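Workshop tips: looking after the gripper on a table-top arm
Notes by Evangelia Vasilakis, last revised October 31, 2019

These notes cover the small arm on the kitchen table cell, with the two-finger gripper and the wrist camera. They assume the Ilent controller and the Petridis finger set. Other fingers will fit the same bracket but the torque figures will differ.

1. Before touching anything

Park the arm, press the stop and wait for the controller to report zero current. Keep a hand under the wrist when releasing the brake. The arm drops 40 mm before the gearbox holds it, enough to chip a fingertip.

2. Fingers

Wipe both fingers with a dry lint-free cloth. Do not use washing-up liquid, as it leaves a film and plastic dishes will slide. Alcohol is fine on the fingertips, but keep it off the wrist window.

Check the bracket screws every 400 cycles. Tighten them in a cross pattern, a quarter turn at a time. If a screw keeps working loose, replace it. Thread lock on that bracket makes the next finger change a long job.

Look at the fingers through the wrist camera as well as from the side. A bent finger shows up sooner there. Do this over a plain pale surface, with the gripper open and one known object ahead of it.
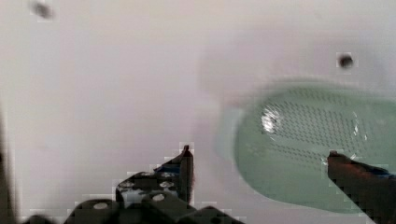 Wrist camera view, fingers apart, green perforated object to the right.

Save one such view after every finger change and compare it with the last. If a fingertip has moved in the picture and the bracket has not, the finger is bent or badly seated. If everything has moved together, the camera mount has slipped.

Glare on glossy plastic will upset the edge finder. Turn the lamp before you turn down the exposure. Lowering the exposure loses the black fingers first.

3. Cables

The loops at the gripper need slack, but they should not be able to hook a dish. Set the length with the wrist fully turned, then back it off one clip. Kotside clips hold better than cable ties and come off without cutters. Run a finger along the sheath each month and feel for flat spots. A flat spot means the loop is being pinched - find out where before fitting a new cable.

4. Setting out the table

Keep heavy items to one side and leave them there. On our table the toaster oven goes on the right with its door facing left, and the plate and bowls go in the middle. Tall or soft things can lie flat on a plate. Keep the colander within easy reach of the gripper, as it is the best test piece we have for grip on a thin rim.
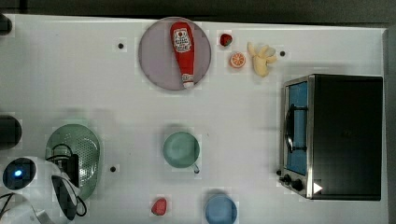
Once the layout is settled, run the slow check at a quarter speed. Watch the cables and ignore the fingers on the first pass. On the second pass watch the fingers. Trying to follow both at once is how we missed a rubbing loop in October.

Crumbs and grit collect in any hole in a table top. Vacuum them out with the narrow nozzle before wiping down, or the cloth will drag grit across the surface.

5. Faults

Error 1477 is a finger position mismatch. Clean the fingers, home the gripper and try again. If it returns within ten cycles, check the bracket screws. If the screws are tight, the encoder lead is the next thing to look at.

A click on closing is usually the left finger carrier. Grease it sparingly with Lostau white grease and wipe off what squeezes out.

Replace the finger pads at 2000 cycles, whatever they look like. Write the cycle count on the bag the new pads came in and keep the bag in the drawer with the hex keys.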